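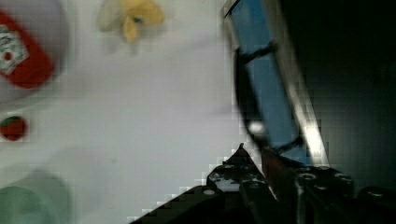

## Speaker notes – "What the arm costs after you've bought the arm"

Good afternoon, everybody, and thank you for staying past the coffee. I know the session before lunch ran long and some of you are still holding plates, so please just settle in wherever you can find a chair.

(Wait for the door. Check that the clicker works this time.)

I look after equipment planning for a small lab at Rutkowska, and when I say small I mean that the person who fills in the purchase forms is also the person who signs for the boxes and breaks down the cardboard. That's me! So what I have for you today is a budget talk from somebody who has made most of the mistakes personally, and I'm going to try to give you the version I wish I'd had in my hand two years ago.

### Where we began

We wrote our first equipment plan in May, which in our building is the month when everyone suddenly remembers that money has to be spoken for. The plan had one line on it that mattered, and that line was the arm. We had three quotes, we had argued over reach and payload for weeks, and we were very proud of ourselves. Underneath the arm there was a line that said "accessories and misc." and it had 400 dollars next to it.

(Pause here. People who have done this will laugh.)

Well, the 400 dollars was gone before the arm was bolted down. Cables took a good bite of it, then a power strip with the right kind of plug, then fasteners, because the plate from Dedow came with bolts that were a hair too short for our table. I don't blame Dedow for that, by the way – they asked us how thick the tabletop was and we guessed.

### The table itself

This next picture is our kitchen setup, and I'd like to leave it up for a bit while I talk about money.

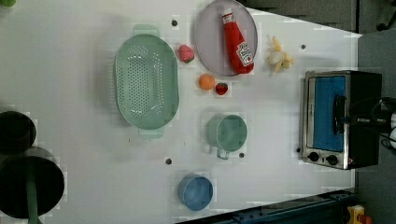 *The kitchen table from overhead: toaster oven on the right, cookware and play food across the rest.*

When people visit, they look at the arm. When I look at a table like this I see purchase lines, and I see that most of them are small. A colander, a mug, a blue cup, a plate. Play fruit. A toaster oven, which is the expensive one of the bunch and also the heavy one, so please remember shipping. None of it would raise an eyebrow on its own, and that's how it slips past you when you're writing the plan.

So here is how we budget for props now. We buy every small item at least twice, on the same order. Plastic cups get discontinued. Toy fruit gets redesigned, or the shop sells it only in a mixed bag, and then you're buying a whole bag for one strawberry. If your task depends on a mug of a certain shape and a certain green, and that mug goes missing in month four, you will spend an afternoon of somebody's time hunting for a match, and the afternoon costs far more than the mug ever did.

Appliances we treat separately. We ask whether we need it to heat or whether we only need the door and the knobs, because those are two very different conversations with the safety office. If the door is all you're after, say so in the plan, in writing, early. It saved us one whole round of forms.

(If there's a question about used appliances: yes, fine, but measure the door swing first. Tell the story about the one that opened the wrong way. Keep it short.)

### Fingers, pads and other things that wear

Now, grippers. We bought ours through Travaria, and the gripper arrived on time and in good order, and I had not put a single spare finger in the budget. I thought of it as a thing you buy once, like a desk.

Please think of it more like tires. Fingers meet tables, fingers meet appliance doors, and some days they meet each other. Our plan now carries 6 sets of fingertips for the year. I got that number by writing down every change we made over one season and adding a little, and I'd encourage you to keep your own tally, since your tasks won't be ours.

Cables belong in this section too. Anything that moves with the arm is going to bend many, many times, and I'd put a second full set on the first order. You'll be glad of it on a deadline.

### Lead times

(Slide with the calendar. Don't read it out loud, they can read.)

We waited seven weeks for the mounting rail from Rengate. That was exactly what they quoted us, so I can't complain, but I had planned everything else to arrive first, and we had a very nice arm sitting in its crate with nothing to stand on. Order the thing that everything else bolts to, and order it before you feel ready.

The other seven I want to give you is a percentage. Seven percent of the hardware total now goes into a line we call "the second month." It isn't contingency, which our finance office likes to sweep up when it looks unused. It has a name and a date, and it pays for whatever we find out once people have used the station for a few weeks. Last time it went to floor matting, a better lamp, and bins with lids so the play food has somewhere to live overnight.

### Before questions

If you take one sheet home, take the template by the door. It has the prop list, the wear items, and a blank column for lead times that I'd love you to fill in by phone, with a real person at the supplier, and write down which day you asked.

(Leave ten minutes. Someone will ask about leasing. Say we looked at it and the numbers are in the handout, back page.)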